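德伦赛德街区储物间完成整理 高柜重新分配

德伦赛德(Drenside)公寓的公共储物间整理工作已于7月15日结束,储物间当天下午重新向住户开放。整理期间,原先存放在柜内的住户物品全部清出,由住户领回,或转入临时存放处等待认领。管理方里沃里奥物业(Rivoreo)在门厅张贴的通知中说,今后储物间的高柜将按登记使用,不再接受先到先得的占用方式。

这间储物间位于公寓一层,紧邻自行车停放处,供没有地下室单元的住户使用。建成之初,储物间只放了几排开放式铁架,后来陆续换成带门的柜子。由于一直没有统一登记,哪只柜子归谁使用,往往只有住户自己清楚。有人搬走后没有清空柜子,新住户搬来后又找不到可用的位置,过道里逐渐堆起纸箱、折叠椅和旧雨伞架。去年冬天,物业收到的意见里,与储物间有关的占了很大一部分,多数集中在过道不通畅和柜门打不开两件事上。

整理工作从6月开始。物业先在每只柜门上贴出告示,请使用人在两周内到服务台说明柜内存放的物品,并领取登记表。没有人认领的柜子在期满之后开柜检查,物品逐一拍照、装袋、编号,送到临时存放处。通知说,开柜时有两名工作人员在场,记录单一式两份,一份随物品保存,一份留在服务台。

从记录单来看,无人认领的物品以家居杂物为主,有成套的餐盘、窗帘杆、圣诞装饰、儿童滑雪板,也有不少没有拆封的灯泡和墙面漆。过期的油漆和清洁剂没有送往临时存放处,已经交给回收点处理。电池、打火机一类的物品也单独取出,没有和其他东西一起装袋。

临时存放处设在沃尔贝格路(Walberg)一侧的旧洗衣房,认领期到8月底为止。住户认领时需要说出物品的大致内容和原先所在的柜子位置,能提供照片的可以直接领取。到期仍没有人认领的物品,状况较好的会捐给街区的旧物商店,其余按大件垃圾处理。

柜子本身也做了检查和维修。检查的重点是铰链、把手和层板。部分柜门因为长期受力下垂,关门时会擦到柜体,维修人员重新调整了铰链,变形严重的换了新件。层板方面,主要问题是承重过大造成的弯曲,有些层板中间已经明显下沉,这次一并更换。松动的把手重新拧紧,缺失的把手补齐。铰链和层板由泰西耶家具配件(Tessier)供应,人工和材料费用合计3000欧元,从公寓的年度维护预算中支出,不另外向住户收取。

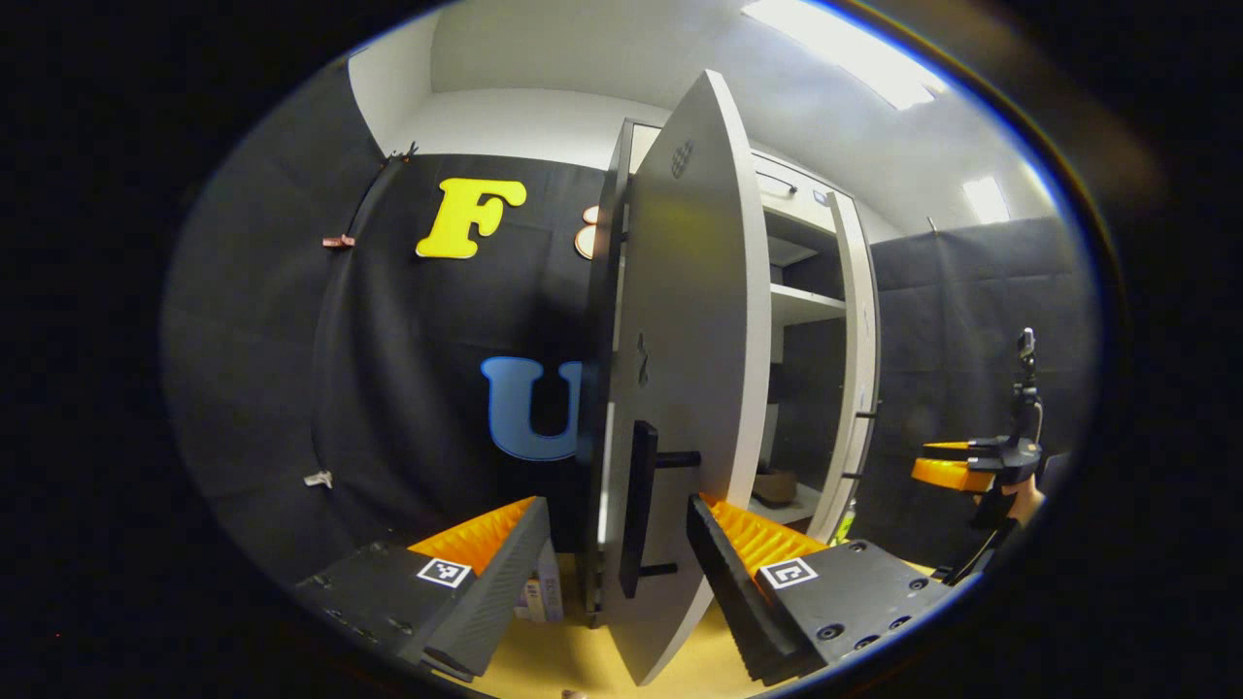 柜子清空之后,物业对柜内做了一次清洁。清洁用的是中性清洁剂,擦洗后敞开柜门通风。靠近外墙的几只柜子曾有潮气,背板下沿出现过霉点,处理后又多通风了几天,并在柜底加了垫脚,使柜体离开地面。物业建议使用这几只柜子的住户不要把纸箱直接放在最底层,书籍、衣物和床品最好装进带盖的收纳箱。

重新分配按申请顺序进行。每户可以申请一只高柜,租住满半年的租户和业主条件相同。年费为475欧元,其中包含保险和日常维护,中途退租的按剩余月份退还。此前已经登记并且按时清空柜子的住户可以优先选择原来的位置。申请表可以在服务台领取,也可以从公寓的住户网页下载,填好后投入门厅的信箱即可。申请人会在十个工作日之内收到答复,柜子不够分配时进入候补名单,名单贴在储物间门内侧,每月更新一次。

关于收费,住户意见不完全一致。有住户在意见簿上写道,以前使用柜子不花钱,现在每年要付一笔费用,对只存放几件换季用品的家庭来说并不划算。也有住户认为,收费之后长期占用而不使用的情况会减少,真正需要的人更容易申请到。物业在答复中表示,愿意考虑两户合用一只柜子的做法,费用由两户分摊,但登记表上仍须有一户作为负责人,钥匙也由这一户保管。合用的申请从现在起就可以提交,使用同一张表格,在备注栏写明另一户的门牌号。

新的使用规定一共一页,随申请表发放,主要内容如下:柜内不得存放易燃物品、食品和活体动植物;单层层板上的重物应靠两侧摆放;柜顶和过道不得堆放任何物品;柜门离开时须关好,不得用绳子或胶带固定在打开的位置;自行更换门锁的住户须把一把备用钥匙封存在服务台的信封里,只在漏水、火警等紧急情况下启用。违反规定的住户会先收到书面提醒,再次违反的,物业可以收回柜子,并按剩余月份退还费用。

过道方面,地面重新画了一条黄线,线内保持畅通,供推车和轮椅通过。原来堆在过道里的纸箱已经全部清走,其中能压平回收的送到了纸类回收箱。靠门一侧留出一小块空地,放一辆公用手推车,住户搬运物品时可以使用,用完放回原处。手推车不能带出公寓大门。

照明也有改动。储物间原来只有门口一盏灯,里侧较暗,找东西时常要自带手电。这次在里侧加了一排感应灯,有人走动时亮起,无人时自动熄灭。开关仍保留在门口,停留时间较长的住户可以手动常开,离开时关掉。有住户提出感应灯熄灭得太快,站在柜前翻找东西时灯会突然灭掉,电工已经把延时调长,如仍觉得不够,可以向服务台反映。

物业还为初次使用高柜的住户准备了几条摆放建议。高柜空间窄而深,常用的东西宜放在与腰部齐平的层板上,换季用品放在上层,重的东西放在下层。箱子外侧最好贴上标签,写明内容和放入的月份,标签朝外。不宜把很多小件直接散放在层板上,取用时容易滚到里侧,用几只小纸盒或布袋分开装会更方便。层板高度可以调节,调整时先把上面的东西全部取下,四个层板托要放在同一高度,装好后用手按一按,确认平稳再放东西。需要增加层板的住户可以向服务台购买,尺寸与现有层板一致。

钥匙的发放在服务台办理,领取时须出示登记确认单。每只柜子配两把钥匙,遗失一把的可以凭确认单补配,费用自理。如果两把都遗失,则需要更换锁芯,由物业联系锁匠,住户本人须在场。旧钥匙请交回服务台,交回时会给一张收据。此前自行安装挂锁的住户,如果已经不再使用原来的柜子,请把挂锁一并取走。

整理期间临时关闭的侧门也已恢复使用。侧门通向后院,搬运大件物品时走侧门比走门厅方便,但晚上十点以后会上锁,住户需要改走正门。物业提醒,侧门外的斜坡在雨天较滑,推车时请放慢速度,也不要用石块或木楔把门顶住。

储物间每天早上七点到晚上十点开放,门禁卡与公寓大门通用,不需要另外申请。第一次分配的结果将张贴在门厅公告栏,同时投递到各户信箱。对分配结果有疑问的住户,可以在张贴后一周内到服务台查询登记顺序。

下一项整理工作是自行车停放处。物业准备先给所有自行车挂上纸牌,请车主写上门牌号,没有填写的车辆会另行移放。935号楼的住户目前与本楼共用一部分车位,届时也会收到同样的通知。具体的开始时间还没有确定,要看旧洗衣房腾空的进度,因为移放的自行车也要暂存在那里。

近期消息

自行车停放处挂牌登记说明
后院侧门夜间上锁时间调整
旧洗衣房物品认领须知
门厅信箱更换门牌标签
夏季楼道窗户开关安排
大件垃圾预约收取办法
住户网页新增表格下载栏目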